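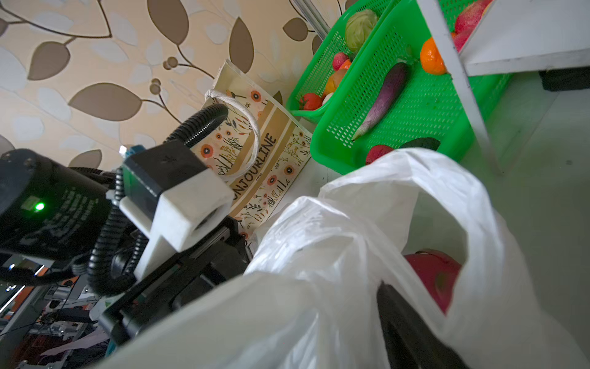
Household Skills, Unit 2 – Bagging, Unpacking and Putting Away
Notes for the evening group, Purnerthorpe Adult Learning
Tutor: Tarek Badawi

Carried over from last time: lists and budgeting. If you missed it, the sheet is in the tray by the door, 74 copies so no need to share.

Tonight – getting fruit and veg from shop to shelf without ruining half of it. Bring this sheet back next time, we'll write on it.

1. Words we'll use

Carrier – thin plastic bag with loop handles. Slumps as soon as you let go of it.
Gift bag / boutique bag – stiff paper, rope or ribbon handles. Stands up or leans. Hates damp.
Basket – open mesh sides, air gets through. What we mean by "basket" for the whole unit, not the wire thing at the supermarket.
Headroom – the gap between the top of the food and the rim.
Bruise load – my own term, not in any book. How much weight is sitting on the softest thing in the bag.

2. Packing at the till

Heavy and hard at the bottom. Cabbage, potatoes, swede.
Middle: apples, oranges, peppers.
Top: tomatoes, soft pears, anything you'd not want an elbow on.
Aubergines are awkward. Long, skin marks easily, stalk end is prickly. Lay them on their side, across the top if there's room, don't post them down the side of the bag like an umbrella.
Leave headroom. A bag full to the rim gets squashed the minute you gather the handles.
Tins never with fruit. Separate bag, even if it's only two tins.

3. Unpacking – one hand or two?

We'll try both. Most people tip the bag out. Quick, but round things roll, and a tomato off a worktop is soup.

One-handed: fold the mouth of the bag back first so you can see what you're reaching for. Go in beside the fruit and not down on top of it. Get under it if you can, lift straight up. Thin plastic clings and comes up with your hand, so shake it free before you swing across to the basket or you'll drag the lot over.

Two-handed: one holds the rim open, other one lifts. Slower to describe than to do. Better for anyone with a weak grip or sore wrists.

Do not pinch. Fingertips leave dents you wont see till tomorrow.

4. Baskets – what goes with what

The bit people argue about. Last September's group spent most of the break on it.

Mixed basket is fine if it'll be eaten in a few days. Looks nice, children pick from it. For longer keeping, split:

Basket A – ripens others: apples, ripe tomatoes, bananas, pears.
Basket B – doesn't like being near A: cabbage, leafy stuff, cucumbers, aubergine.
Citrus can go either side, but check the underside for mould, one bad tangerine will take its neighbour with it.
Radishes: tops off, then fridge. They go bendy in a basket.

Two baskets next to each other on the same shelf is not really a split. Put some distance in, another shelf or the other side of the room. Away from the cooker and out of direct sun.

Biggest things in first, at the back. Small ones in front where you can reach them. Nothing stacked more than two deep.

5. The bags afterwards

Carriers: shake out, check for a stray onion skin, fold flat in thirds then into a triangle. Damp ones hang over a tap first.
Paper gift bags: keep for dry things only – wrapping paper, tea towels, bulbs. Not potatoes, the bottom goes. Store folded, handles tucked inside.
If you have more than you'll use, stop saving them. (Truddale group take clean carriers, box is by the reception desk.)

6. Practical, in pairs

a) Pack one carrier from the table using section 2. Swap bags with the next pair.
b) Unpack theirs one-handed, then repack and do it two-handed. Which was kinder to the fruit?
c) Sort into A and B. Write down anything you weren't sure of.
d) Fold the bag. Dorkix pair from last week, you still owe me the triangle.

Pairs with a Tăng recipe card from the cookery half: use your own shopping list for part a, it's all in the crate.

For next time

Look at your own fruit bowl or basket at home. Draw it, rough is fine. Mark the softest item and what is resting on it. One line on what you'd move.

Room 111 again, same time. Aprons optional, we're not cooking untill Unit 4.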